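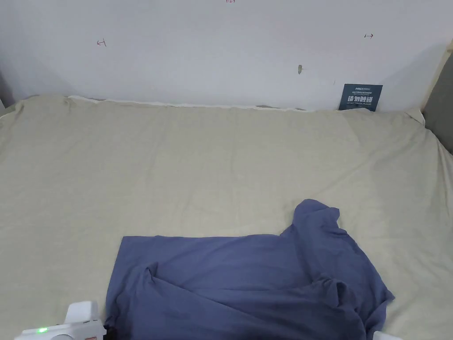
Prices and lead times on this page were last checked on Sunday, October 1, 2023. They apply to orders from the United States and Canada. For other countries, ask for a quote first.

# Kellen hand-held grippers: buying and budgeting FAQ

## What am I buying when I order a Kellen set?

A set is two hand-held grippers, one left and one right, with a camera on each, the cables, and one pair of spare finger tips per gripper. You hold them and do the task yourself, and the recordings are used later to train a robot arm. No arm is included. If you already own an arm, you will also need the matching wrist mount, which is sold separately.

## How much does it cost?

A set is $2,110. That price took effect in July. Shipping is calculated at checkout and sales tax is added where we have to collect it. Quotes issued before the change are good until the date printed on them.

## Can I buy one gripper instead of two?

Yes, but only as a replacement for a unit from a set you already own. If all your tasks are one-handed (picking up cups, opening drawers, pressing switches), look at the Ruddock instead. It's sold singly and uses the same charger and the same finger tips.

For clothes, towels and bedding, buy the two-handed set. Most cloth tasks need one corner held while the other hand does something else, and customers who start with a single gripper for laundry work nearly always come back for the second. 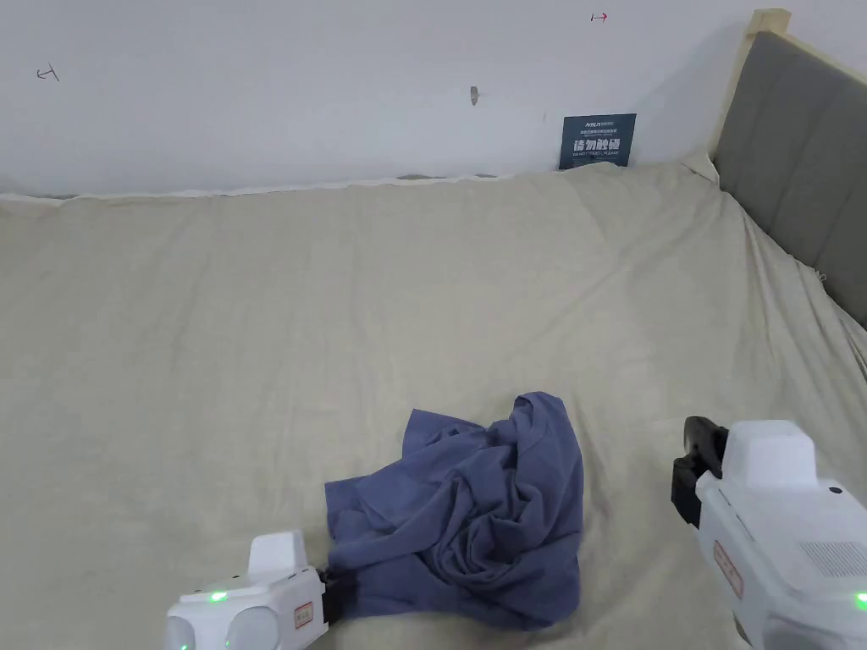 ## What should I budget for besides the set?

People tend to plan for the hardware and leave out the rest. Put these lines in your first-year budget:

- **Finger tips.** A replacement pack is $190. Heavy cloth work wears the tips faster than rigid objects do. Plan on two packs a year if you record most weekdays.
- **Storage.** Video from both grippers adds up quickly. Record for one full day, look at the folder size, and multiply.
- **Operator hours.** Over a year this will probably be your largest cost. Include setup, breaks, and the time it takes to put the item back to its starting state between recordings.
- **Task items.** Shirts, sheets, dishes, whatever you are recording. Buy them new or used, but buy more than one of each.
- **Head camera.** Optional. The set works with most small cameras that can record with a timecode. We don't sell one.

## Do I need to rent or build a special room?

Usually no. An ordinary room with a bed or a table in it is fine for household tasks. You want even light, enough space for the operator to stand comfortably, and a way to keep other people from moving things while a task is set up. A small "do not touch" sign takes care of most of that last item.

Leave some room behind the operator. The cables need to run somewhere, and stepping on one is the most common cause of damage we see under repair.

If you plan to run more than one station, price the second station separately. Furniture, lights and power strips don't come out of the gripper budget in most organizations, and purchasing will ask.

## Can one person run a session alone?

Yes. One person can hold both grippers and record. A second person speeds things up on large items like blankets and duvet covers, but we wouldn't hire for it at the start. 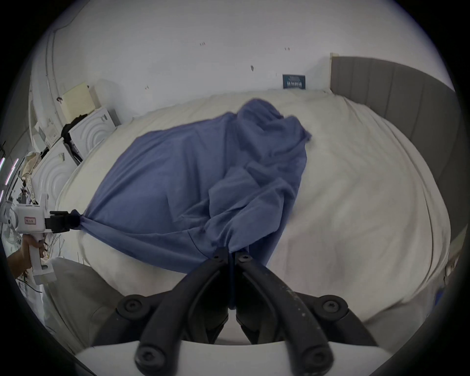

## How long does delivery take?

In-stock sets leave the Tristby warehouse within 5 business days of payment. Larger orders are scheduled by hand and you'll get a ship date with the invoice. We don't hold stock against an unpaid quote.

## Do you accept purchase orders?

Yes, from universities, public agencies and companies with an account. Send the PO as a PDF with the quote number on it. New accounts pay the first order up front.

## Will the fingers pick up thin fabric?

They will pinch a T-shirt, a pillowcase or a bedsheet. The standard tips are less reliable on very slick fabric such as lining or some sportswear. Soft tips are available at the same price per pack. If you aren't sure, mail us a piece of the fabric and we'll try it and write back.

Cloth lying on a fluffy blanket is harder than cloth on a plain sheet, because the tips can catch both layers. Some teams want that in their data. Others put down a flat sheet and save the time. Decide before you estimate hours, as it changes how long each recording takes.

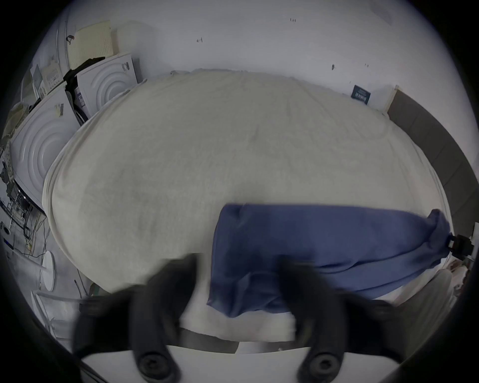

*Blue cloth on a cream-white blanket, with the gripper fingers in the foreground.*

## What does the warranty cover?

Two years on the body, the trigger and the electronics. Finger tips and cables are wear items and are not covered. Dropping a gripper isn't covered either, though we'll quote the repair before doing any work. The screws at the finger joints can be tightened by the user without affecting the warranty.

## Is software included?

Basic recording software is included with every set, and there's no yearly fee for it. Grumia, the tool for sorting and labeling recordings, is licensed per seat. You can export your files without it. If your team already has a labeling tool, try the export first and hold off on Grumia until you know you need it.

## Can I return a set?

Unopened sets can be returned for a refund less shipping. Opened sets can be exchanged if there is a fault. We don't offer trial units at present.

## Can I lease?

Tristby doesn't lease directly. Several customers have used their own equipment finance company, and we can supply an invoice in whatever form the lender asks for. Ask for the serial numbers at the time of order, as most lenders want them on the paperwork.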